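Visit to Trumberg, June 2021

Four of us from the sewing group went to the open day at Trumberg, where Nogueira make and finish their mesh laundry and travel bags. Abla Rawashdeh met us at the door and took us round. The tour was meant to last 60 minutes and ran over a bit.

We started with the samples. The bags are polyester mesh, and Abla passed a few round so that we could feel the difference between the grades. The older one, Fustex, is stiffer and was dropped in January. The new one is called Nuten and folds more easily.

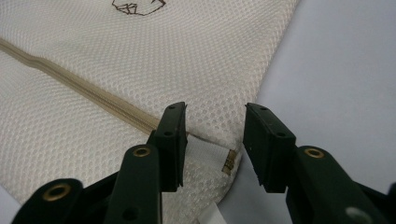
Off-white mesh bag with a beige zip and a small tan tab at the edge.

The tab is a folded bit of tape, stitched across. Abla said it gets more questions than any other part of the bag - people want to know if they can hang the bag from it. She advises against it when the bag is full. 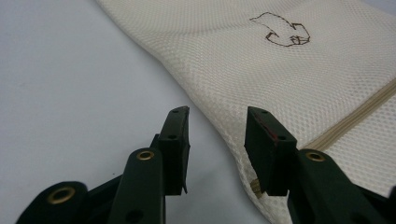
We asked about washing. Her advice was to close the zip fully, leave a third of the bag empty and keep towels out of it. Hole size matters too, as a fine mesh stops hooks poking through but takes longer to rinse.

After tea we moved on to zips. A bag goes back for restitching if the zip catches 2 times in a row when it is opened and closed.
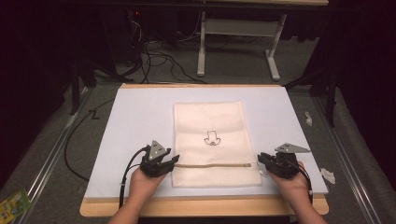
The printed drawings come in brown or black, and there are plans for more next year. I bought two bags from the shop by the exit. Parking is free but the car park is small, so go early.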